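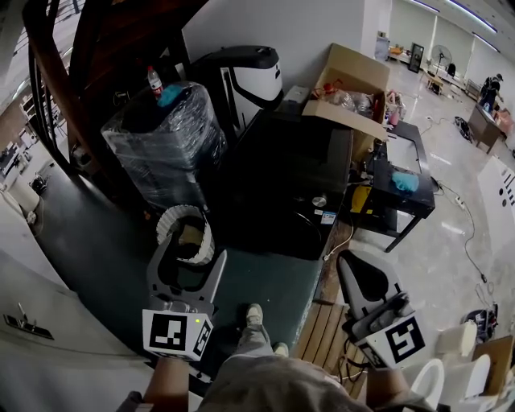 Right, has anyone here done the Plomport to Arville ride with full luggage, and if so did you go over the top or round by the canal? I'm planning it for April with my brother-in-law Afonso (some of you met him on the hill climb, he was the one in sandals) and we can't agree on anything. I've been going through my kit and so far all I've settled is footwear: a light grey trainer on each foot, none of this clicking in and out at every gate. Same goes for trousers, plain grey ones that won't get me stared at in a tea room. Everything else is up for grabs. We've got two days, one night in the middle, and neither of us is what you'd call quick. Last time I looked at the top road it was gorgeous but I was in a car with the heater on!

Posted by wobblybob, 7.42pm

Canal. Every time. The top road is lovely for the first bit and then you turn the corner by the chapel and the wind just leans on you all the way to the cattle grid. With panniers on you'll be in your bottom gear wishing you'd left the spare jumper behind. The towpath is flat, there's a cafe at the second lock that does a proper bacon roll, and you can chat side by side for most of it.

gill_on_a_tandem

Have to disagree with Gill I'm afraid. I did the towpath in spring and it was like riding through custard. Mud up to the hubs between the aqueduct and the old brickworks, and my mudguards clogged so badly I had to poke them out with a stick. The top road has tarmac. Yes it goes up, but it goes down again too and the run into Arville is the best descent I know round here. Seven bends and you hardly need to pedal until the bridge (the bridge has 1759 carved over the middle arch, worth stopping for a look, there's a little bay you can pull into).

spokesperson

The brickworks section was resurfaced over the winter. I rode it a fortnight ago on 28s and didn't have to put a foot down.

gill_on_a_tandem

Resurfaced with what though? If it's that loose grey gravel they put down by the marina I'd sooner have the mud.

spokesperson

No, it's rolled. Quite firm. Bit puddly under the bridges.

gill_on_a_tandem

Why does it have to be one or the other? We went up the canal as far as the third lock, came off at the steps and joined the top road after the worst of the climb. You do have to carry the bikes up the steps and with luggage that's two trips each, one for the bags and one for the bike, but it took us less time than the cake stop. There's a signpost at the top pointing to Barreto, ignore it, it sends you round by the main road.

Also wobblybob, please reconsider the trainers. I did a tour in soft ones once and by the second evening the balls of my feet were killing me. Something with a stiff sole doesn't have to clip in.

MrsDerailleur

I've toured in trainers for years with no trouble at all. Depends on your pedals. Big flat ones with a bit of grip and you're fine. Small old rat trap ones, then yes, you'll feel every mile.

oldhub

Thanks all, this is brilliant. I showed Afonso the steps idea and he's gone very quiet. His bike weighs as much as a small pony and he insists on bringing a kettle. Pedals are big flat ones, so I'm siding with oldhub on the shoes, sorry Mrs D!

Next question then. Where do we sleep? The halfway point on the canal side seems to be the village with the two pubs, and on the top road there's not much marked at all. Don't mind basic as long as the bikes can go indoors.

wobblybob

The pub nearer the church has rooms and they'll let you put bikes in the skittle alley. The other one won't, or wouldn't when we tried it. Breakfast is late though, so if you're the sort who likes to be rolling early, ask them to leave something out. We had cereal and a banana and were off before the dog walkers.

On the top road it's the bunkhouse at Jorkivano or nothing. Cold showers last time I stayed but that was a while back.

MrsDerailleur

Showers at the bunkhouse are fixed. It's the drying room that's hopeless now. Take spare socks.

spokesperson

Spare socks is the first sensible thing you've said in this thread ;)

gill_on_a_tandem

Charming. I'll wave to you from the top when you're stuck behind an anglers' match.

spokesperson

Oh, good point about the anglers. Is there a way to find out when the matches are on? I don't fancy ducking under poles all morning with a wide load on the back.

wobblybob

There's a noticeboard at the Plomport end by the winding hole, they pin the dates up there. Or ring the tackle shop, he's grumpy but he knows. In my experience they're packed up by mid afternoon and most of them will lift the pole if you ding early and say thank you. It's the ones with headphones you have to watch for.

oldhub

One more vote for the canal, but do it the other way round. Start at Arville and take the train back from Plomport. The wind is usually behind you that way and the trains from Plomport have more bike spaces. From Arville you can get stuck on the platform for ages if somebody's beaten you to the hooks.

tripletchainset

But then you have to climb the seven bends if you change your mind halfway! No thank you.

spokesperson

Hadn't thought about the train at all. I'd sort of assumed my sister would come and fetch us, but she's now said she won't have muddy bikes in the new car. Do you have to book the bike spaces or is it just turn up and hope?

wobblybob

Book if you can. They told me on the phone it was first come first served and then the guard asked to see my reservation. Take something to tie the bikes up with as well, the hooks are rubbish with mudguards.

tripletchainset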